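Samley students teach a robot arm to plug in a phone, and will now show anyone who asks

Club's end-of-term demonstration in October promises one arm, one phone and a great deal of waiting

SAMLEY – The Robotics Club at Stestard College has spent the better part of a year on a job most people manage half asleep. Its members are teaching a robot arm to pick up a smartphone, carry it to a charging cable and connect the two without harm to either. The club will present the results to the public in October, when it also enters the arm in the Stellberg Student Challenge, a regional contest for teams who build machines to do household chores.

The project is called Kiều, a name chosen by club president Định Doãn after the heroine of the long Vietnamese poem, who endures one misfortune after another over many years. Members say the choice was made after the first fortnight of testing and has held up well.

"We wanted a task our families would understand," said Doãn, who is in the second year of an engineering course. "My aunt asked what I was building and I said it charges your phone. She asked how long it takes. I changed the subject."

It takes 108 seconds on a good run. The club's rules allow the arm as long as it likes, but the Stellberg judges stop the clock at two minutes, so the members have lately become interested in speed. Their first complete attempt, last winter, was abandoned when the college building closed for the night.
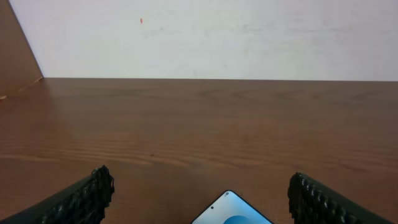
The Kiều gripper's view of the tabletop, with a phone between its fingers.

Kiều works largely by imitation. A student guides the arm through the job by hand while the club's software records the movements along with the pictures from a small camera near the gripper. The software then looks for whatever the attempts have in common and tries to do the same. The club has recorded 1000 of these attempts so far, shared between members on a rota that is pinned up beside the kettle and is the subject of occasional amendments in different handwriting.

The early recordings taught the arm some things that were not intended. One member had a habit of pausing before each grasp to push up his glasses. Kiều, which has no glasses, learned to pause as well. The recordings in question were set aside in the spring, and the member has since been given the job of designing the club poster.

Phones have proved to be awkward customers. They are thin, they are smooth, and they lie flat on the table, leaving very little to get hold of. Squeeze too gently and the phone stays where it is. Squeeze too hard and somebody has to ring home. The club settled on black finger pads with a bumpy surface after trying several smoother kinds, and now treats the pads as the best decision it has made. 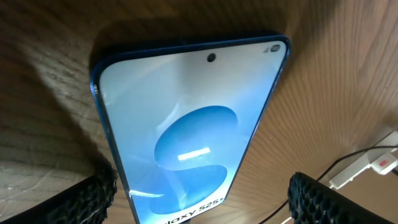 Glass brings its own troubles. A lit screen changes from one moment to the next, and the ceiling lights of the practice room bounce off it in shapes that the software has at various times taken for an edge, a cable and, on one memorable afternoon, a second phone. The members now move the phone between recordings and vary what it is showing, so that the arm learns to look for the outline and to pay less attention to the wallpaper.

"Students come to me hoping to build something that walks," said Yu-na Sung, the lecturer who runs the club. "I give them a table and a phone. By half term they've stopped asking about walking. They are very good at arguing about one corner of a table, and I mean that as praise."

Sung said the charging task was picked because it joins two problems that are usually taught apart: gripping a stiff object and dealing with a floppy one. The phone keeps its shape. The cable does as it pleases, and rarely lies the same way from one attempt to the next.

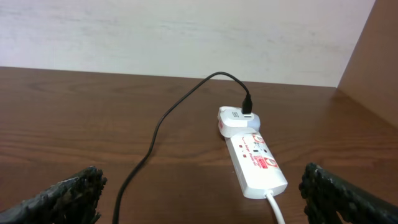 For this reason the cable now takes up most of the club's time. Of the last batch of recorded trials, Kiều finished the whole job unaided in 70 per cent. Nearly all the failures came in the final step, when the connector has to meet a socket only slightly larger than itself, and has to be the right way up in relation to a phone that may have been nudged. The club is working on a slower approach for the last stretch, which will improve the success rate and do nothing at all for the two-minute limit. Discussions are continuing.

The October demonstration will be held in the main hall at Stestard College, starting at 2 in the afternoon. Visitors can watch a series of live runs, guide the arm through an attempt of their own and look through the club's recordings, including a short selection of those it would have preferred to lose. Younger visitors are welcome with an adult. Tea will be available and will be poured by people.

Guests are asked not to offer their own phones for the live runs. The club has no insurance for this and has been asked more often than it expected.

Entry is free and there is no need to book. New members may join on the day, with no experience of programming required. Members meet weekly during term in the practice room behind the college library, and anyone with a steady hand and a free evening will be added to the rota.

Notes to editors

The Robotics Club at Stestard College is open to students on all courses. Yu-na Sung and Định Doãn are available for interview through the college press office. Reporters wishing to film a live run are advised to bring a spare battery.

ENDS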